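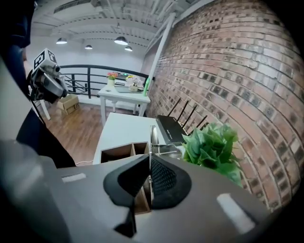

Jatmont Align
Pose alignment and review software for hand-held gripper recordings

Jatmont Align takes the separate recordings from one session and puts them on one clock and in one coordinate system. It reads video from the left gripper, the right gripper and the head view, estimates where each was at every moment, and writes a single file that a planner or a training job can load.

Version 106 was released on Aug 30, 2023. It replaces the old marker tracker and reads projects saved in any earlier version.

What it does

Time sync. Clips are matched on motion first and on timestamps second. If the two disagree by more than 14 milliseconds, the clip is flagged and left out of the export until someone clears it.

Lens model. Wide-angle video is handled in its native form. You calibrate each lens once, and the profile stays with the device -- there is no need to flatten the footage first.
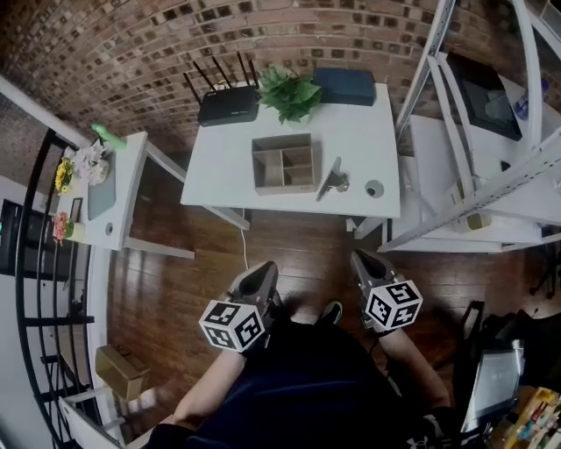

Marker tracking in Align works on cubes, flat cards or both together. Each face of a cube is treated as its own target, so a pose can still be solved when a hand turns and some faces drop out of sight. With two marker cubes on each gripper, as in the head view here, enter all four in the rig file along with the side each belongs to. Left and right are then kept apart even when the operator's arms cross.

Scene anchor. Align picks fixed features in the room and uses them to hold the map steady between clips. Brick, shelving and railings work well. Plain walls and glossy tabletops give it less to hold on to, and a printed card set upright nearby will help.

Review tool. Scrub all views together, mark the start and end of a task, and reject bad spans. Rejected spans stay in the project and can be restored.

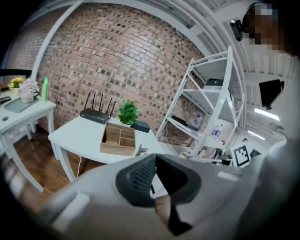 Edits made in review are stored as a separate layer, so the source video is never changed. Two people can review the same session and merge their layers later. Where they conflict, Align keeps both and asks which to use.

Requirements

64-bit Linux, 32 GB of memory, and a supported graphics card. The installer is 524 MB. Live preview also runs on a laptop, at reduced resolution.

Export

Menent planner files, Arabzadeh scene format, and plain CSV. The Holley plug-in is sold separately and will support version 106 from December.

Ordering

Part number JA-362. One license covers one workstation and includes updates for a year. Floating licenses are available on request -- please give the number of seats when you write.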